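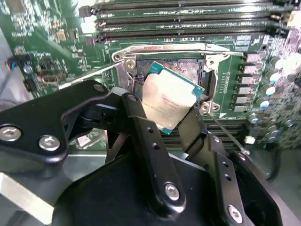 Remzi Avcı
Rédacteur technique, Zatia -- relecture : Benito Bravo

Chapitre 9. Mise en service du serveur Humora

Ce chapitre concerne le modèle fourni avec le processeur déjà monté dans son socket. Si vous avez commandé la carte mère et le processeur séparément, faites d'abord le montage selon la feuille jointe à la carte, puis revenez à ce chapitre. Il n'est pas nécessaire d'ouvrir le capot pour les opérations qui suivent.

Le serveur Humora enregistre les valeurs de température et d'humidité envoyées par les sondes, et il les présente dans une page web locale. Il est prévu pour des réserves d'archives, des dépôts de musée et des bibliothèques. Il n'est pas prévu pour commander la ventilation du bâtiment.

9.1 Choix de l'emplacement

1. Placez le serveur dans un local technique sec, hors de la réserve elle-même.
2. Laissez un espace libre derrière l'appareil. Les câbles ne doivent pas être pliés contre le mur.
3. Posez l'appareil à plat ou fixez-le dans la baie avec les quatre vis du sachet A.
4. Vérifiez que la prise de courant est reliée à la terre.

Attention : si le serveur a voyagé par temps froid, laissez-le fermé dans son carton jusqu'à ce qu'il soit à la température du local. La condensation à l'intérieur n'est pas couverte par la garantie.

9.2 Raccordement

1. Branchez le câble réseau sur le port marqué LAN 1. Le port LAN 2 reste libre pendant toute la mise en service.
2. Branchez le concentrateur de sondes sur le port USB arrière, jamais sur celui de la façade.
3. Branchez les deux cordons d'alimentation. Il est préférable de les mettre sur deux circuits différents.
4. Appuyez sur le bouton de marche pendant une seconde, puis relâchez.

Le voyant clignote en orange pendant le démarrage et devient ensuite vert fixe. Au premier démarrage, l'attente est plus longue que d'habitude -- ne coupez pas le courant pendant cette phase.

Note : un voyant orange fixe signifie que l'un des cordons n'est pas alimenté. Le serveur fonctionne dans ce cas, mais sans secours.

9.3 Premier accès

1. Sur un ordinateur du même réseau, ouvrez un navigateur et saisissez l'adresse imprimée sur l'étiquette du capot.
2. Entrez le mot de passe provisoire de la même étiquette.
3. Choisissez un nouveau mot de passe. Les lettres accentuées sont acceptées, mais nous les déconseillons si plusieurs personnes utilisent des claviers de pays différents.
4. Réglez le fuseau horaire avant d'ajouter la première sonde. Un changement ultérieur ne corrige pas les mesures déjà enregistrées.
5. Donnez un nom au site, par exemple « Rirkwood, réserve basse ». Ce nom apparaît sur tous les rapports imprimés.

9.4 Ajout des sondes

Chaque sonde porte un code à l'arrière du boîtier.

1. Ouvrez le menu Sondes, puis Ajouter.
2. Saisissez le code et confirmez.
3. Retirez la languette de la pile. La sonde apparaît dans la liste avec la mention « en attente », puis avec sa première valeur.
4. Indiquez l'emplacement : salle, travée, hauteur. Évitez les noms comme « sonde du fond », qui ne sont plus compréhensibles après un déménagement des rayonnages.

Un serveur accepte 500 sondes au maximum. Pour les sites plus grands, il faut prévoir un second serveur et les relier selon le chapitre suivant.

Attention : ne collez pas les sondes sur un mur extérieur ni au-dessus d'un radiateur. Les rayonnages mobiles Deschamps ont des montants métalliques fermés qui gênent la liaison radio. Avec ces rayonnages, fixez la sonde sur le côté de l'allée.

9.5 Seuils et alarmes

1. Dans le menu Alarmes, choisissez un profil (papier, photographie, textile) ou créez le vôtre.
2. Entrez au moins deux adresses de courrier électronique.
3. Cliquez sur Essai. Chaque destinataire doit recevoir un message et cliquer sur le lien de confirmation.

Une alarme non confirmée est répétée toutes les 2 heures. Cet intervalle peut être modifié, sauf pour l'alarme de perte de courant.

9.6 Sauvegarde

Le journal interne conserve 2000 événements. Quand il est plein, les plus anciens sont effacés -- les mesures, elles, ne sont pas touchées. Exportez le journal chaque année, par exemple en juillet, avec les rapports de climat de la saison. Le fichier s'ouvre dans un tableur ordinaire, avec le point-virgule comme séparateur.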